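Last touched Fri 3 April by Esi Annan. If you are reading a copy older than that, please pull again -- the tasting sheets were renumbered and the old ones will not line up.

# Endano Vinegar Notes

Hello, and thank you for stopping by! This is the shared notebook of a small group of people who make vinegar at home and got tired of losing their notes. It began as a spreadsheet that Kilian Thaler and I passed back and forth by email, and it has grown to 628 batches from 23 kitchens, with 3,323 separate tasting entries between them. Some of those entries are a full paragraph and some of them just say "nope," and we have kept both kinds.

## What's in the folder

- `batches.csv` -- one row per batch, with the starting liquid, the start date, the jar size and who made it
- `tastings.csv` -- one row per tasting, joined to the batches by `batch_id`
- `acidity.csv` -- titration results, for the people who own a kit and remember to use it
- `recipes/` -- plain text, written up however the maker liked to write them
- `pictures/` -- a handful, mostly bottles and counters

## Columns that confuse people

`base` is whatever you started from: red wine, hard cider, leftover beer, pineapple peel and sugar water, and so on. If you mixed two things, put the larger one first and a plus sign between them, like `cider+honey`. Please don't write "misc." We had a whole row of "misc" from the first winter and I still wonder what was in there.

`mother` is `own`, `gift`, `bought` or `none`. A mother that split off from your own older jar counts as `own`, even if the older jar was a gift to begin with. Paloma Ostrowski and I went back and forth on this one for weeks, and she was right.

`sharpness` runs from 1 to 6. A 1 is barely sour, and a 6 makes your eyes water over the salad. It's a tongue score, so please don't use it for canning or pickling, where you need a measured acidity. Use `acidity.csv` for that, and if your batch isn't in there, test it first or buy a bottle from the store.

`aged_in` is the last container before tasting. Glass, crock, or wood. If it was wood, tell us what kind in the notes if you know.

## Known gaps

Cider is badly overrepresented, as you'd expect from a group with this many apple trees in it. Everything Rupert Aebischer entered before September has the jar size in quarts, and everyone else used liters. He has promised to convert them. Until then, filter on `maker = RA` and multiply by 0.946.

Room temperature is missing for most of the older batches. Marlies Schwaiger keeps a beautiful daily log of hers, on paper, in pencil, and if anyone would like to sit down with her some afternoon and type it in, she makes a very good plum cake.

## Bottling and storing

These are the habits we've settled into, and you are welcome to your own.

1. Strain through a coffee filter or a doubled piece of muslin, and be patient with it.
2. Save the mother, along with enough finished vinegar to cover her.
3. Fill close to the top. Less air in the neck means fewer surprises later on.
4. Pick a bottle with a cap that won't rust. Dark bottles look handsome on a counter, but any clean glass will do if it lives in a cupboard.

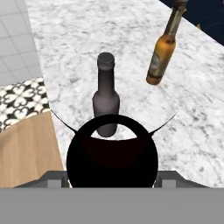
5. Label it the same day, with the batch number first and the fancy name second.
6. Wait a couple of weeks before the first tasting entry, if you can stand to.

## Adding your own batches

Open a pull request, or just email me the rows and I'll put them in. I really don't mind! Use the next free `batch_id`, leave blanks blank, and don't go back to change an old tasting because you feel differently now -- add a new one with a new date.

## License

Share it, print it, cook from it. Credit "the Endano notebook" if you publish anything, and send us a copy.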